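Two grippers, one mug

Friday, March 20, 2026

I had two weeks of evenings to decide which simulated gripper to use for the rest of this project, and I spent most of them on a mug. I'm writing down what I did while I still remember it, mainly so I don't repeat it in June when I come back to the placing half of the task.

The setup first. Everything is in simulation. The arm is a Franka, and I didn't consider changing it, as all my controller code is written around it. What I wanted to compare was the hand. One candidate was the plain parallel gripper. The other was the Zetora three-finger hand, which I had a model for from an older project and which I'd always assumed would be better at round things. I also wanted to try two controllers, a stiff position controller and the softer impedance one from the Sondier package, because I suspected part of what I was blaming on grippers was the controller's fault.

The job was small. Reach over the table, get hold of a mug, lift it, hold it for 5 seconds, put it back down. I ran each combination of hand and controller 36 times, moving the mug a little and turning the handle to a new angle every run. A run counted if the mug was still in the hand at the end of the hold. I didn't care how it looked.

My first plan was to grasp the mug from the outside, both fingers around the body. With the parallel gripper this was poor. The mug takes up most of the opening, so there is very little room for error on the way down, and if the handle has turned toward a finger you land on top of it. I could have planned around the handle. I did try, for two evenings, and the code got long and I didn't trust it.

So I switched to a rim grasp. The fingers go down into the mug and take hold at the rim from the inside. It's less pretty, but the handle stops mattering almost completely, and the approach is always straight down.
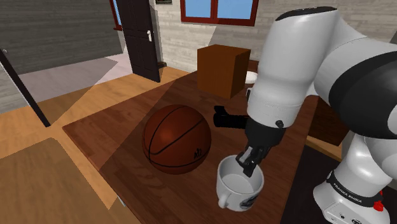 Parallel gripper on the rim, fingers inside the mug.

The clutter on the table is deliberate. I had been testing on a bare surface and getting numbers that were too good. The basketball next to the mug was the most useful addition, because it is big enough that a wide hand has to think about it. The box farther back is mostly there to give the camera something with hard corners.

The Zetora hand did worse than I expected in this layout. On a clear table it was the better of the two, and the outside grasp in particular was very steady. Once the ball was sitting beside the mug, its outer finger kept brushing the ball on the way down. Sometimes that only rolled the ball off a bit and the grasp was fine. Other times it pushed the hand sideways, and the controller spent the rest of the descent trying to correct. Of the 36 runs with the stiff controller, 19 counted. The parallel gripper failed on 2 of its 36 with the same controller, both with the mug at the far limit of the area I was using.

I reran the Zetora set with the Sondier controller and it improved, though I didn't finish that batch. The simulator kept stopping on contact errors when all three fingers touched at once, and I lost patience with it. I'm not going to quote a number for a batch I didn't complete.

The controller result surprised me more than the hand result. With the parallel gripper I couldn't find a real difference in success between stiff and soft. What changed was how the failures looked. The stiff controller, when it was slightly off center, pressed one finger hard against the wall of the mug and dragged the whole thing along the table before closing. The soft one let the hand shift over a little and settle. In simulation both of those count as a success if the lift works. On a real table with a real ceramic mug I would much prefer the second, so that's what I'm keeping.

Some notes on settings, for anyone doing something close to this:

Friction matters more than grip force. I had the fingertip friction set too high for the first few evenings, left over from a demo with rubber blocks, and everything stuck to everything. Lower it until the mug slips now and then, and go back up a little from there.

Check the collision shape of your mug. Mine came with a solid hull, so the inside of the mug didn't exist as far as the physics was concerned, and the fingers stopped dead at the top. It took me most of a night to figure that out. Splitting the mesh into convex pieces fixed it.

Slow down the last part of the descent. I dropped the speed for the final stretch and it removed a whole class of failures for both hands.

On cameras I did less than I planned. I compared a fixed view looking down at the table with a wrist view, using the Yoshida pose estimator for both. The wrist view is better close up and useless once the hand is nearly over the mug - the fingers cover most of what you need. The fixed view loses the mug when the forearm passes in front of it. For now I take the pose once from the fixed camera before the arm moves, and then go in without updating. That works because nothing on my table moves by itself. It won't hold up if I start nudging things mid-run, so that is still open.

I also looked at the Dillanis adaptive fingers, which swap onto the parallel gripper and bend around the object. The model I found had no joint limits on the finger links, and they folded back through themselves on the first close. I may fix it at some point. It isn't high on the list.

So the parallel gripper stays, with the rim grasp and the soft controller. Next is putting the mug down on something other than the table, starting with the top of the box.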